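Keeping Cell 2 in Working Order

An interview with Judite Seixas, Cell Maintenance Lead, Marnis Handling Laboratory

The Marnis Handling Laboratory operates its tabletop cells on a shared schedule, and Cell 2 carries the heaviest load. It is used for small-object handling trials, in which rolls of tape, caps and similar goods are moved in and out of shallow trays. Judite Seixas has been responsible for its upkeep since the laboratory moved to its present building. She spoke with the operations bulletin on 1/7/22, shortly after the cell was returned to service following a change of fingers.

Ms. Seixas begins each working day with the gripper powered down. "I put my hand on each finger and try to rock it," she said. "If there is play at the joint, I want to find it before the first program runs. A loose finger will still pick things up. It will pick them up slightly differently every time, and by the afternoon someone is rewriting a program that had nothing wrong with it."

The joint screws are checked with a torque driver and marked with a paint pen once they have been set. Under the previous procedure they were tightened by feel. Ms. Seixas does not recommend a return to that practice. "Two people with good hands will give you two different answers," she said. "I include myself."

Fingertips receive separate attention. Adhesive from the edges of tape rolls collects on the contact faces, where it holds dust and causes an object to cling for a moment after the fingers open. The tips are wiped with a lint-free cloth and a small amount of alcohol at every shift change. They are replaced when the edge has rounded enough to be felt with a fingernail. The present set was supplied by Curker, and its fitting is recorded in the cell log as entry 1064.

Rolls of tape were chosen as the standard check object after any work on the fingers. According to Ms. Seixas, they are more demanding than they look. A roll may be held by its outside, by its core, or with a tip against each, and every one of those grips shows a different fault. "If the fingers do not meet squarely, the roll turns as they close," she said. "You see it at once. With a block of foam you could miss it for a week."

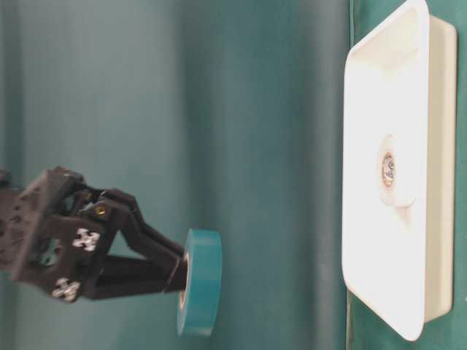

Duván Ospina would like to see the post-repair check extended to heavier objects, arguing that a light roll says little about how the joint behaves under load. He has also asked that the results be entered in the same log as the repair itself, so that a later reader does not have to consult two records.

Ms. Seixas accepts the second request and has reservations about the first. A heavier object, in her view, belongs in the monthly inspection, when the drive is opened and the grease is renewed. The check after a finger change is meant to be short. It consists of 30 picks with the arm at reduced speed, and the operator remains at the stop button throughout.

The markers on the gripper housing are treated as part of the machine. They allow the camera software to establish where the housing is, and a marker with a lifted corner can shift the result enough to spoil a grasp. Operators are asked not to touch them or to wipe them with solvent. When one is replaced, the calibration routine must be run again from the beginning. "People ask whether they can skip it if the new one went on straight," Ms. Seixas said. "The answer is no. I have never put one on straight."

Her most frequent repair concerns the cable at the wrist. The original clamp, a Jacquet part, held the cable so firmly that the bending was concentrated at a single point, and the signal began to fail in certain arm positions. The fault took most of May to trace. It appeared only when the wrist was turned fully to one side, and the controller reported it under code 1414, which the manual describes as a general communication error. The cable now runs through a wider guide with a longer loop.

Asked what she would change next, Ms. Seixas named the spare parts cabinet. Fingers for Cell 2 and for the neighboring cell are stored in identical boxes, and the two sets differ only in the spacing of the mounting holes. New labels have been ordered. Until they arrive, operators should compare the part with the drawing on the cabinet door before taking it to the bench.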